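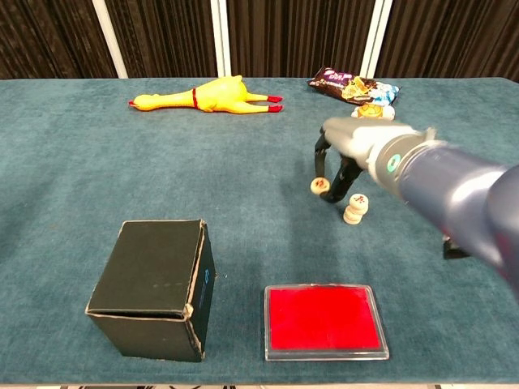

*Rubber chicken and snack bag on the teal cloth, brown curtain behind.*

Projects > Mamitz > Tabletop Odds and Ends > README

Overview Files Notes Changes

# Mamitz: Tabletop Odds and Ends

Hi! This is the folder where I keep my pictures and notes on small household stuff laid out on a table — toys, snack packaging, little round things that roll off if you look at them wrong. I started it as a side list to my Bindov pantry pictures and it got out of hand pretty fast, so now it has its own README.

Last updated 3 April 2018.

## What's in here

- `toys/` has the squeaky, rubbery and squishy things. The yellow chicken is filed here (red beak, red comb, red feet, wrinkles all down the body). I file by what a thing is, so pet toys and kid toys share a folder.
- `snacks/` is bags, mostly crumpled. I like them crumpled! A flat new bag is easy to recognize and a squashed one with half the lettering folded under is a lot more interesting to me.
- `small_round/` is my junk drawer. If it's pale and round and I can't decide on a better name, it goes in there until I can.
- `notes.txt` is one line per picture, typed by me, typos included.

## How I name things

Color first, then the thing, then anything you'd notice from across the room. So the chicken is `yellow_chicken_red_feet` and a bag like the one up top is `purple_black_bag_crumpled`. I don't use brand names in file names, even when I know the brand, mainly because I kept spelling them three different ways.

If something is partly behind something else, I add `_part` to the end. Please keep doing this if you send me additions. My sorting script looks for it and gets very confused by `_partial` and `_hidden` (ask me how I know).

## About the cloth

I get asked about the tablecloth more than anything else in the folder. It's teal, it has that velvety look, and yellow looks fantastic on it. Dark packaging is harder, especially with a brown curtain at the back, so for purple and black bags I go by the printing when I write the note. The older Romumen set used a plain white sheet and I still find those pictures kind of sad.

## Known problems

- A few lines in `notes.txt` say "left" when they mean the chicken's left. I'm fixing these as I find them.
- `small_round/` has at least one thing listed twice under different colors.
- The Khan folder is linked in the old index but it moved in October. The link is dead, sorry!

## Using it

Take whatever you like for lists, labels, drawing practice, whatever. A link back is nice. If you rename files, keep a copy of the original names somewhere, or my notes won't line up with yours anymore.

Filed under: household, toys, snacks, readme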